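I'm back at the Pumphrey Library help desk this month, and I have news I'm pretty happy about: our source-checking drop-ins are returning in October, and this time they come with snacks (granola bars, don't get too excited).

If you missed the spring round, the idea is simple. You bring a link, a chart, a screenshot your uncle sent you, whatever, and we sit down together and figure out where it came from. We had 73 students come through last time, and 34 of them brought something about food or health. So my colleague Hongmei Luo and I are starting there, with a session on tracing a nutrition claim back to the study it's supposedly based on.
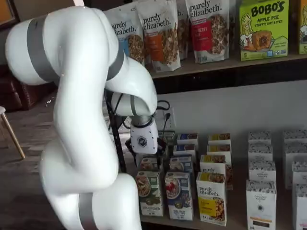
A robotic arm at a shelf of food products.

Ye-rin Ji from the Dalum writing center is joining us for the second session, which is all about images and captions. She'll show you how to do a reverse image search on your phone, and I'll be learning right along with you, because I still do mine the slow way!

Both sessions start at 2 p.m. in the Harier Room, up on the second floor past the printers. We have 68 seats and you don't need to sign up. Faculty who'd like a version for their own class can stop by the desk and grab me or Hongmei. Laptops are nice to have but a phone works fine, and we'll have a few chargers to lend.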